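Sunday, December 23, 2018

Bench log, two-arm cell

In on my own today, which is lovely for getting through the dull jobs (and the heating's off, so I'm typing in gloves). Main job was going through the bench rules with Ebere Bashir's comments beside me. Ebere Lawal also sent comments, so from now on it's EB and EL in the margins, please, I've already answered the wrong Ebere twice!

Reset rule first. We've been sloppy. The sheet says "cloth in the middle, cutlery on top" and everybody reads that their own way. Going back over the Trillthorpe batch, 359 runs, I could tell who'd set up just from how the cloth was lying. Sointu smooths hers out like she's expecting guests. I want the cloth dropped and left, creases and all, and the handles pointing wherever they land, as long as both grippers can get to a corner without crossing the rail centre line.
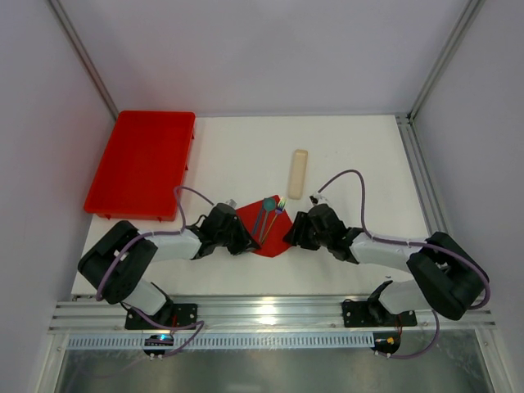

1. Before power
Look along both purple cables from base to wrist. They need a free loop at the elbow and nothing snagged on the tray rim. I'd like the tray a bit further from the left arm, it's sitting close to the cable and I keep fussing over it. Will tape a mark on the table once Philomena agrees where.

2. Hands
No hands past the rail while either arm is live. I know, I know, it's only a spoon and it's only slid a little way. Stop, power off, then reach. Nobuhle wants a proper key switch for this and I'm with her, the soft stop from Nnaji is fine for pausing but I don't want it counted as a safe state.

3. Speed
Cap stays at 13 per cent for anything new, and it goes up only after 5 clean runs in a row, written down here with initials. EL thinks that's too timid. Happy to argue in the new year!

4. Naming
Wesex want the run sheet to name every item the same way each time. So: cloth, spoon, fork, block, tray. No "sponge", no "soap", no "the beige thing" (guilty).

Still open: where the spare fingertips live, and whether the 600 line limit on the log file is ours or Prorilmont's. Have emailed them, not expecting much before January. Cell powered down, key to the cupboard is back on its hook.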